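I've been putting off writing about the Nundthorpe council business for most of the summer, partly because I knew I'd go on too long and partly because every time I sat down to do it something else happened. But the results of the parish poll went up on the board outside the library last week, and I can't very well keep quiet now after boring everyone at the bus stop with it since January.

For those of you who don't live here (hello, and thank you for sticking with me), the question was whether Nundthorpe should stay a parish of its own or be folded in with Wornilwood next door. It sounds dull, I know. It sounded dull to me as well when the first leaflet came through the door, and I used it to write a shopping list. Then I read the other side of the list while I was queuing for bread, and I got rather cross in the queue. 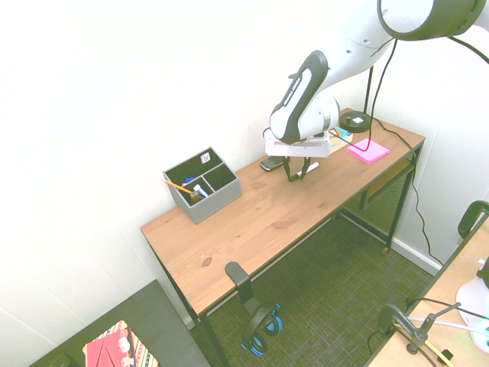

What made me cross was the line about "shared priorities". I've lived here long enough to know that Wornilwood's priorities are the bypass and the car park, and ours are the bus, the river path and whether the hall roof will see another winter. I don't blame them for it! If I lived beside that junction I'd talk about nothing else. But a joint council would have had five seats for us and a good many more for them, and I can do that sum without taking my gloves off.

So I went to the meetings. I'd only ever been to one before, years ago, about a hedge. The big one in spring was so full that they opened the side doors and people stood out on the grass, and I ended up next to the tea urn, where you hear a great deal more than you do at the front. There was a lot of shouting about the money. The people in favour said a merger would save each household a little on the precept, and the people against said it would do no such thing once you'd paid for the new offices, and I came away thinking both lots had probably picked the figures that suited them. I've done the same myself with the gas bill.

I should say that I changed my mind twice. I started out against, for no better reason than bad temper, and then I had a long talk over the fence with a neighbour who'd moved here from Wornilwood and thought the whole quarrel was silly. She made a very good case. We're the same villages, near enough - the same school, the same doctor, the same awful roundabout. I was in favour for a fortnight. Then they published the draft standing orders and I saw that the meetings would all be held over there, in the evening, after the last bus home, and that was me back where I'd started.

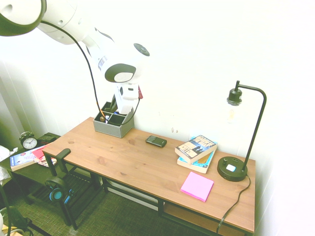

*5 min read*

Anyway, the numbers. There were 2,609 votes cast, far more than we ever manage for an ordinary election, and the merger was turned down by 423. I'd expected it to be closer. I'd also expected to feel more pleased, if I'm truthful, and mostly I felt tired and a bit sorry for the people who'd worked so hard on the other side. They were out in the rain with their leaflets just as often as we were, and some of them aren't speaking to some of us, and I do hope that wears off before the harvest supper.

What bothers me now is that everyone seems to think it's finished. We've voted to keep our own council, and there are still two empty chairs on it! The last vacancy was filled by co-option, with one name put forward and hardly a soul in the room to hear it. If we care so much about running our own affairs then some of us will have to sit through the drainage items.

I've picked up a nomination form. It's on the kitchen table under the fruit bowl, and I haven't filled it in yet. I'll let you know, and if you live in Nundthorpe and fancy the other chair, the forms are at the library desk and you only have to ask.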